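Sellasska is a collection of author interviews in plain text, prepared for people who study how writers talk about their own work. This file covers release 2.

## Contents

The set holds 200 interviews and 4,000 question-and-answer pairs. Most first appeared on book blogs and small press sites. A smaller part comes from the printed newsletter of Nitier, a poetry publisher, and was typed up by hand.

| Folder | Holds |
|---|---|
| `talks/` | one text file per interview |
| `pairs/` | the same material split by question |
| `notes/` | source, genre and language of each interview |

Interviews given in character, where a blogger writes the replies of a dead playwright or a figure from a novel, are kept and marked `voice: imagined` in the notes. Leave them out of any count of living authors.

## Preparation

1. Greetings, giveaway rules and shop links were cut.
2. Book titles were put in italics, using single asterisks.
3. Spelling was left as published, including mistakes in names of characters.
4. Follow-up questions were joined to the question before them if the answer could not be read alone.

Step 4 was done by two readers working apart. Where they disagreed, the split version was kept and the pair carries the tag `unsure`.

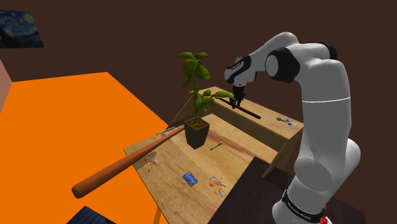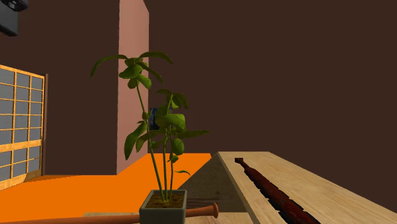 Translated interviews are a separate case. The Demirtaş part was published in Turkish and English on facing pages, and only the English is included. It reads more stiffly than the rest, and answers on verse form tend to be shorter than in the original.

## Known gaps

- Poets and novelists make up most of the set. Playwrights are few.
- Interviews by email outnumber spoken ones. The notes do not always say which is which.
- Several blogs send every guest the same list of questions, so the wording repeats. Remove repeats before counting common phrases.
- Audio interviews are left out.

## Changes since release 1

The genre field now allows more than one value. File names no longer contain accents. The folder of cover blurbs has moved to Drirow, the sister collection, and will not come back here.

## Use

Free for study and teaching. Quoting a whole interview in print needs the consent of the author and the site that ran it; the address of the site is in `notes/`. Requests to take an interview down are handled on the first Monday of the month, and removed files are listed by number in `notes/removed.txt`.

The next release is planned for July.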